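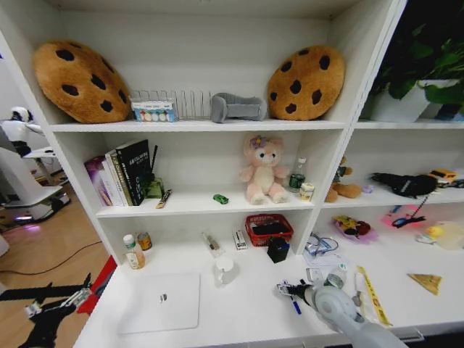
Ticket 1769: Artikelimport bricht ab
Status: gelöst
Produkt: Flisenton Lagerverwaltung
Standort: Saltelley
Priorität: mittel
Erstellt: 20. September 2019

Fehlerbild
Der nächtliche Import der Artikelstammdaten aus dem Altsystem Bultia endet mit Rückgabewert 53. Von 1.441 Datensätzen werden 289 nicht übernommen. Im Protokoll steht nur "Feldlänge überschritten", ohne Angabe der Spalte. Manueller Neustart mit gleichem Ergebnis.

Verlauf
1. Importdatei erneut exportiert, Prüfsumme identisch. Übertragungsfehler ausgeschlossen.
2. Zeichensatz geprüft. Bultia exportiert in ISO 8859-1, der Importdienst erwartet seit dem letzten Update UTF-8. Umgestellt, Umlaute jetzt korrekt, Abbruch bleibt.
3. Protokollstufe auf "ausführlich" gesetzt. Betroffen ist ausschließlich die Spalte LAGERORT.
4. Abgleich der abgewiesenen Sätze: Alle stammen aus Regalbereichen, deren Bezeichnung nach dem Schema Athanasiadis vergeben wurde (Halle, Gang, Regal, Fach, jeweils mit Bindestrich). Das ergibt bis zu 18 Zeichen, zulässig sind 16.
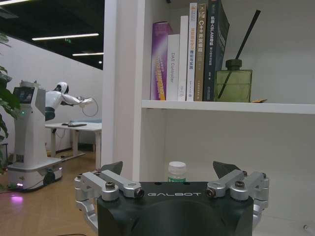 Weißes Regal, Ansicht von vorn

5. Feldlänge in der Testumgebung auf 24 erhöht, Index neu aufgebaut. Import läuft durch, keine Abweisungen.
6. Änderung in die Produktivumgebung übernommen, Dienst neu gestartet. Folgelauf ohne Fehler.

Ursache
Das Update hat das stillschweigende Kürzen überlanger Werte abgeschaltet. Vorher wurden die letzten Zeichen der Fachnummer abgeschnitten und der Satz trotzdem gespeichert.

Offen
Altbestände mit gekürztem Lagerort sind noch zu korrigieren. Abfrage liegt im Ticketanhang. Etikettendruck erst nach der Korrektur wieder freigeben.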